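Section 4: Recording your first batch of demonstrations

Right, if you've got this far your arms are bolted down, Plomumero sees them both, and you're itching to record something. Lovely! Do this section in order the first time through, even if you've used another recorder before. I skipped step 2 once and lost a whole afternoon's takes (Loubna Slaoui still brings it up).

1. Open Plomumero and choose New Task. Give it a short, plain name - "fold stand" is fine, "fold stand final NEW" will annoy you by January.

2. Press Home on both arms and wait for the tone. If only one arm moves, go back to Section 3 and check the port numbers.

3. Lay out your objects, then press Record. Carry out the task at a steady pace and press Stop when you've let go of everything.

4. Mark the take Keep, Bin or Unsure. Please use Unsure! Xiaoqing Luo goes through those herself and she'd much sooner look at a doubtful one than find it hiding among the good ones.
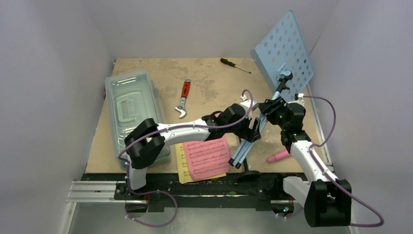

Two-armed tasks need more variety than you'd think, so change the layout between takes. Shift the main object, turn it a bit, open it wider or close it up. I like to leave other things on the board as well. With the music stand that means the wrench, the screwdriver and the sheet music stay out while both grippers go in at the stand, one from each side, and the plastic box keeps its place on the left. Move those bits about too, or the model may start treating them as landmarks.

Note: a fumble isn't always a bad take. If a gripper slips and you recover within 9 seconds, keep it and tick Recovery. Anything longer, bin it.

Caution: keep your hands outside the enclosure while the Record light is on. Pause doesn't cut power to the motors - only the stop button does.

5. Check your total under Dromus > Takes. The sample task we ship, Tirness, was trained on 523 kept takes, and it's a decent first target for something similar. Fiddlier jobs want more, and the recorder will hold 2000 before it asks you to export.

6. Export before you shut down. The folder goes wherever you pointed it in Section 2. Wait for the green tick before unplugging the drive.

If the export sticks at the last file, close the preview window and try again.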